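Tastum Overnight Hand Cream, Unscented, Twin Pack 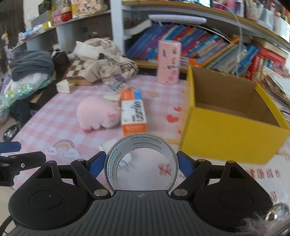 Hand and Nail Care

Item no. 522
Sold as: 2 tubes, boxed together
Skin type: dry to very dry
Fragrance: none added
Availability: in stock

Product details

Tastum Overnight is a thick, unscented hand cream meant for use last thing in the evening. It is heavier than the Tastum day cream and takes longer to sink in, so most people find it too much for daytime, particularly if they are typing or handling paper. A small amount covers both hands.

The main ingredients are glycerine, shea butter and oat oil. There is no perfume, no colouring and no lanolin. The cream is off-white when it comes out of the tube and has a faint smell of the oat oil, which goes once it has been rubbed in.

We have stocked Tastum since we opened the shop in Ulus and this is the one that gets reordered most. The recipe was changed slightly in June, when the maker took out the beeswax. The new version is a little softer in cold weather and comes out of the tube more easily. All the stock we send out now is the new version. If you have an older tube at home it is fine to finish it.

How to use

Wash your hands and pat them dry. Squeeze out an amount the size of a pea and work it into the backs of the hands first, then the knuckles, the sides of the fingers and round the nails. Whatever is left can go on the palms. Give it ten minutes before you touch bedding or anything silk.

For cracked knuckles, put on a second layer and wear cotton gloves overnight. The Drunico cotton gloves come in two sizes and are listed separately under Accessories. They wash at 40 degrees and will shrink a little the first time, so go for the larger size if you are between the two.

It can also be used on elbows and heels. We don't suggest it for the face - it is too rich for most people and can block pores. Do not put it on broken skin. If you have eczema, dermatitis or a known allergy to oats or nuts, please read the full list below and ask your pharmacist before you buy. Stop using it if you notice redness or itching.

Ingredients

Aqua, Glycerin, Butyrospermum Parkii Butter, Cetearyl Alcohol, Avena Sativa Kernel Oil, Glyceryl Stearate, Panthenol, Tocopherol, Xanthan Gum, Phenoxyethanol, Ethylhexylglycerin, Citric Acid.

The list printed on the box is always the one to go by, as makers do change things between batches.

Storage

Keep the cap on and store below 25 degrees. Use within 12 months of opening. If a tube has been left somewhere cold the cream can turn grainy. Warm the tube in your hands for a minute and it should go smooth again. The tubes are aluminium, so roll them up from the bottom as you go. They split if they are folded back and forth in the same place.

Goes well with

Awad Nail and Cuticle Oil. Use this before the cream and leave it a few minutes to soak in. It comes with a brush in the cap.
Drunico Cotton Gloves, small/medium or medium/large.
Tastum Day Hand Cream, single tube. Lighter, with a matt finish.
Awad Pumice Bar, for heels. Soak it in warm water first.

Delivery

Orders placed before 2 pm go out the same working day. Standard delivery takes two to three working days and we will email you when the parcel has left us. The twin pack is too thick for a letterbox on its own, so please leave a note at checkout if there is a neighbour or a safe place you would like the driver to use.

We can send different items from one order to different addresses, but you will need to check out separately for each. Gift wrap can be added in the basket. If you choose it, we leave the invoice out of the parcel and send it to you by email.

Returns

Unopened creams can be sent back within 30 days for a refund or a swap. Once the foil seal under the cap has been pierced we can't put a tube back on sale, so we can only refund an opened one if there is something wrong with it. Please email us before you post anything and put your order number inside the parcel. Gloves can be returned if they have not been worn or washed.

If a tube arrives split or leaking, send us a photo and we will post another. There is no need to send the damaged one back.

Customer feedback

"Ordered on my lunch break and it was here two days later. Have used this for years and the new one seems just as good, maybe a bit less sticky."

"Very good for gardener's hands. Only giving it four stars as I wish it came in a bigger tub."

"Bought for my mum who can't have anything scented. She was pleased with it and has asked for the gloves now as well."

"Nice cream but too greasy for me during the day. I should have read the description properly. They swapped the unopened tube for the day cream with no fuss."

"Third order from this shop. Everything as described."

Questions we get asked

Can I buy one tube on its own? Not at present. The maker only supplies Overnight to us as a twin pack. The day cream is sold singly.

Is it suitable for vegans? The current version is. Tubes made before the June change had beeswax in them.

Will it mark my rings? It won't harm plain gold or silver, but cream gets in behind stones and dulls them. Take rings off first.

Is there a travel size? There is a small tube of the day cream, listed under Travel. Overnight doesn't come in one.

Back to Hand and Nail Care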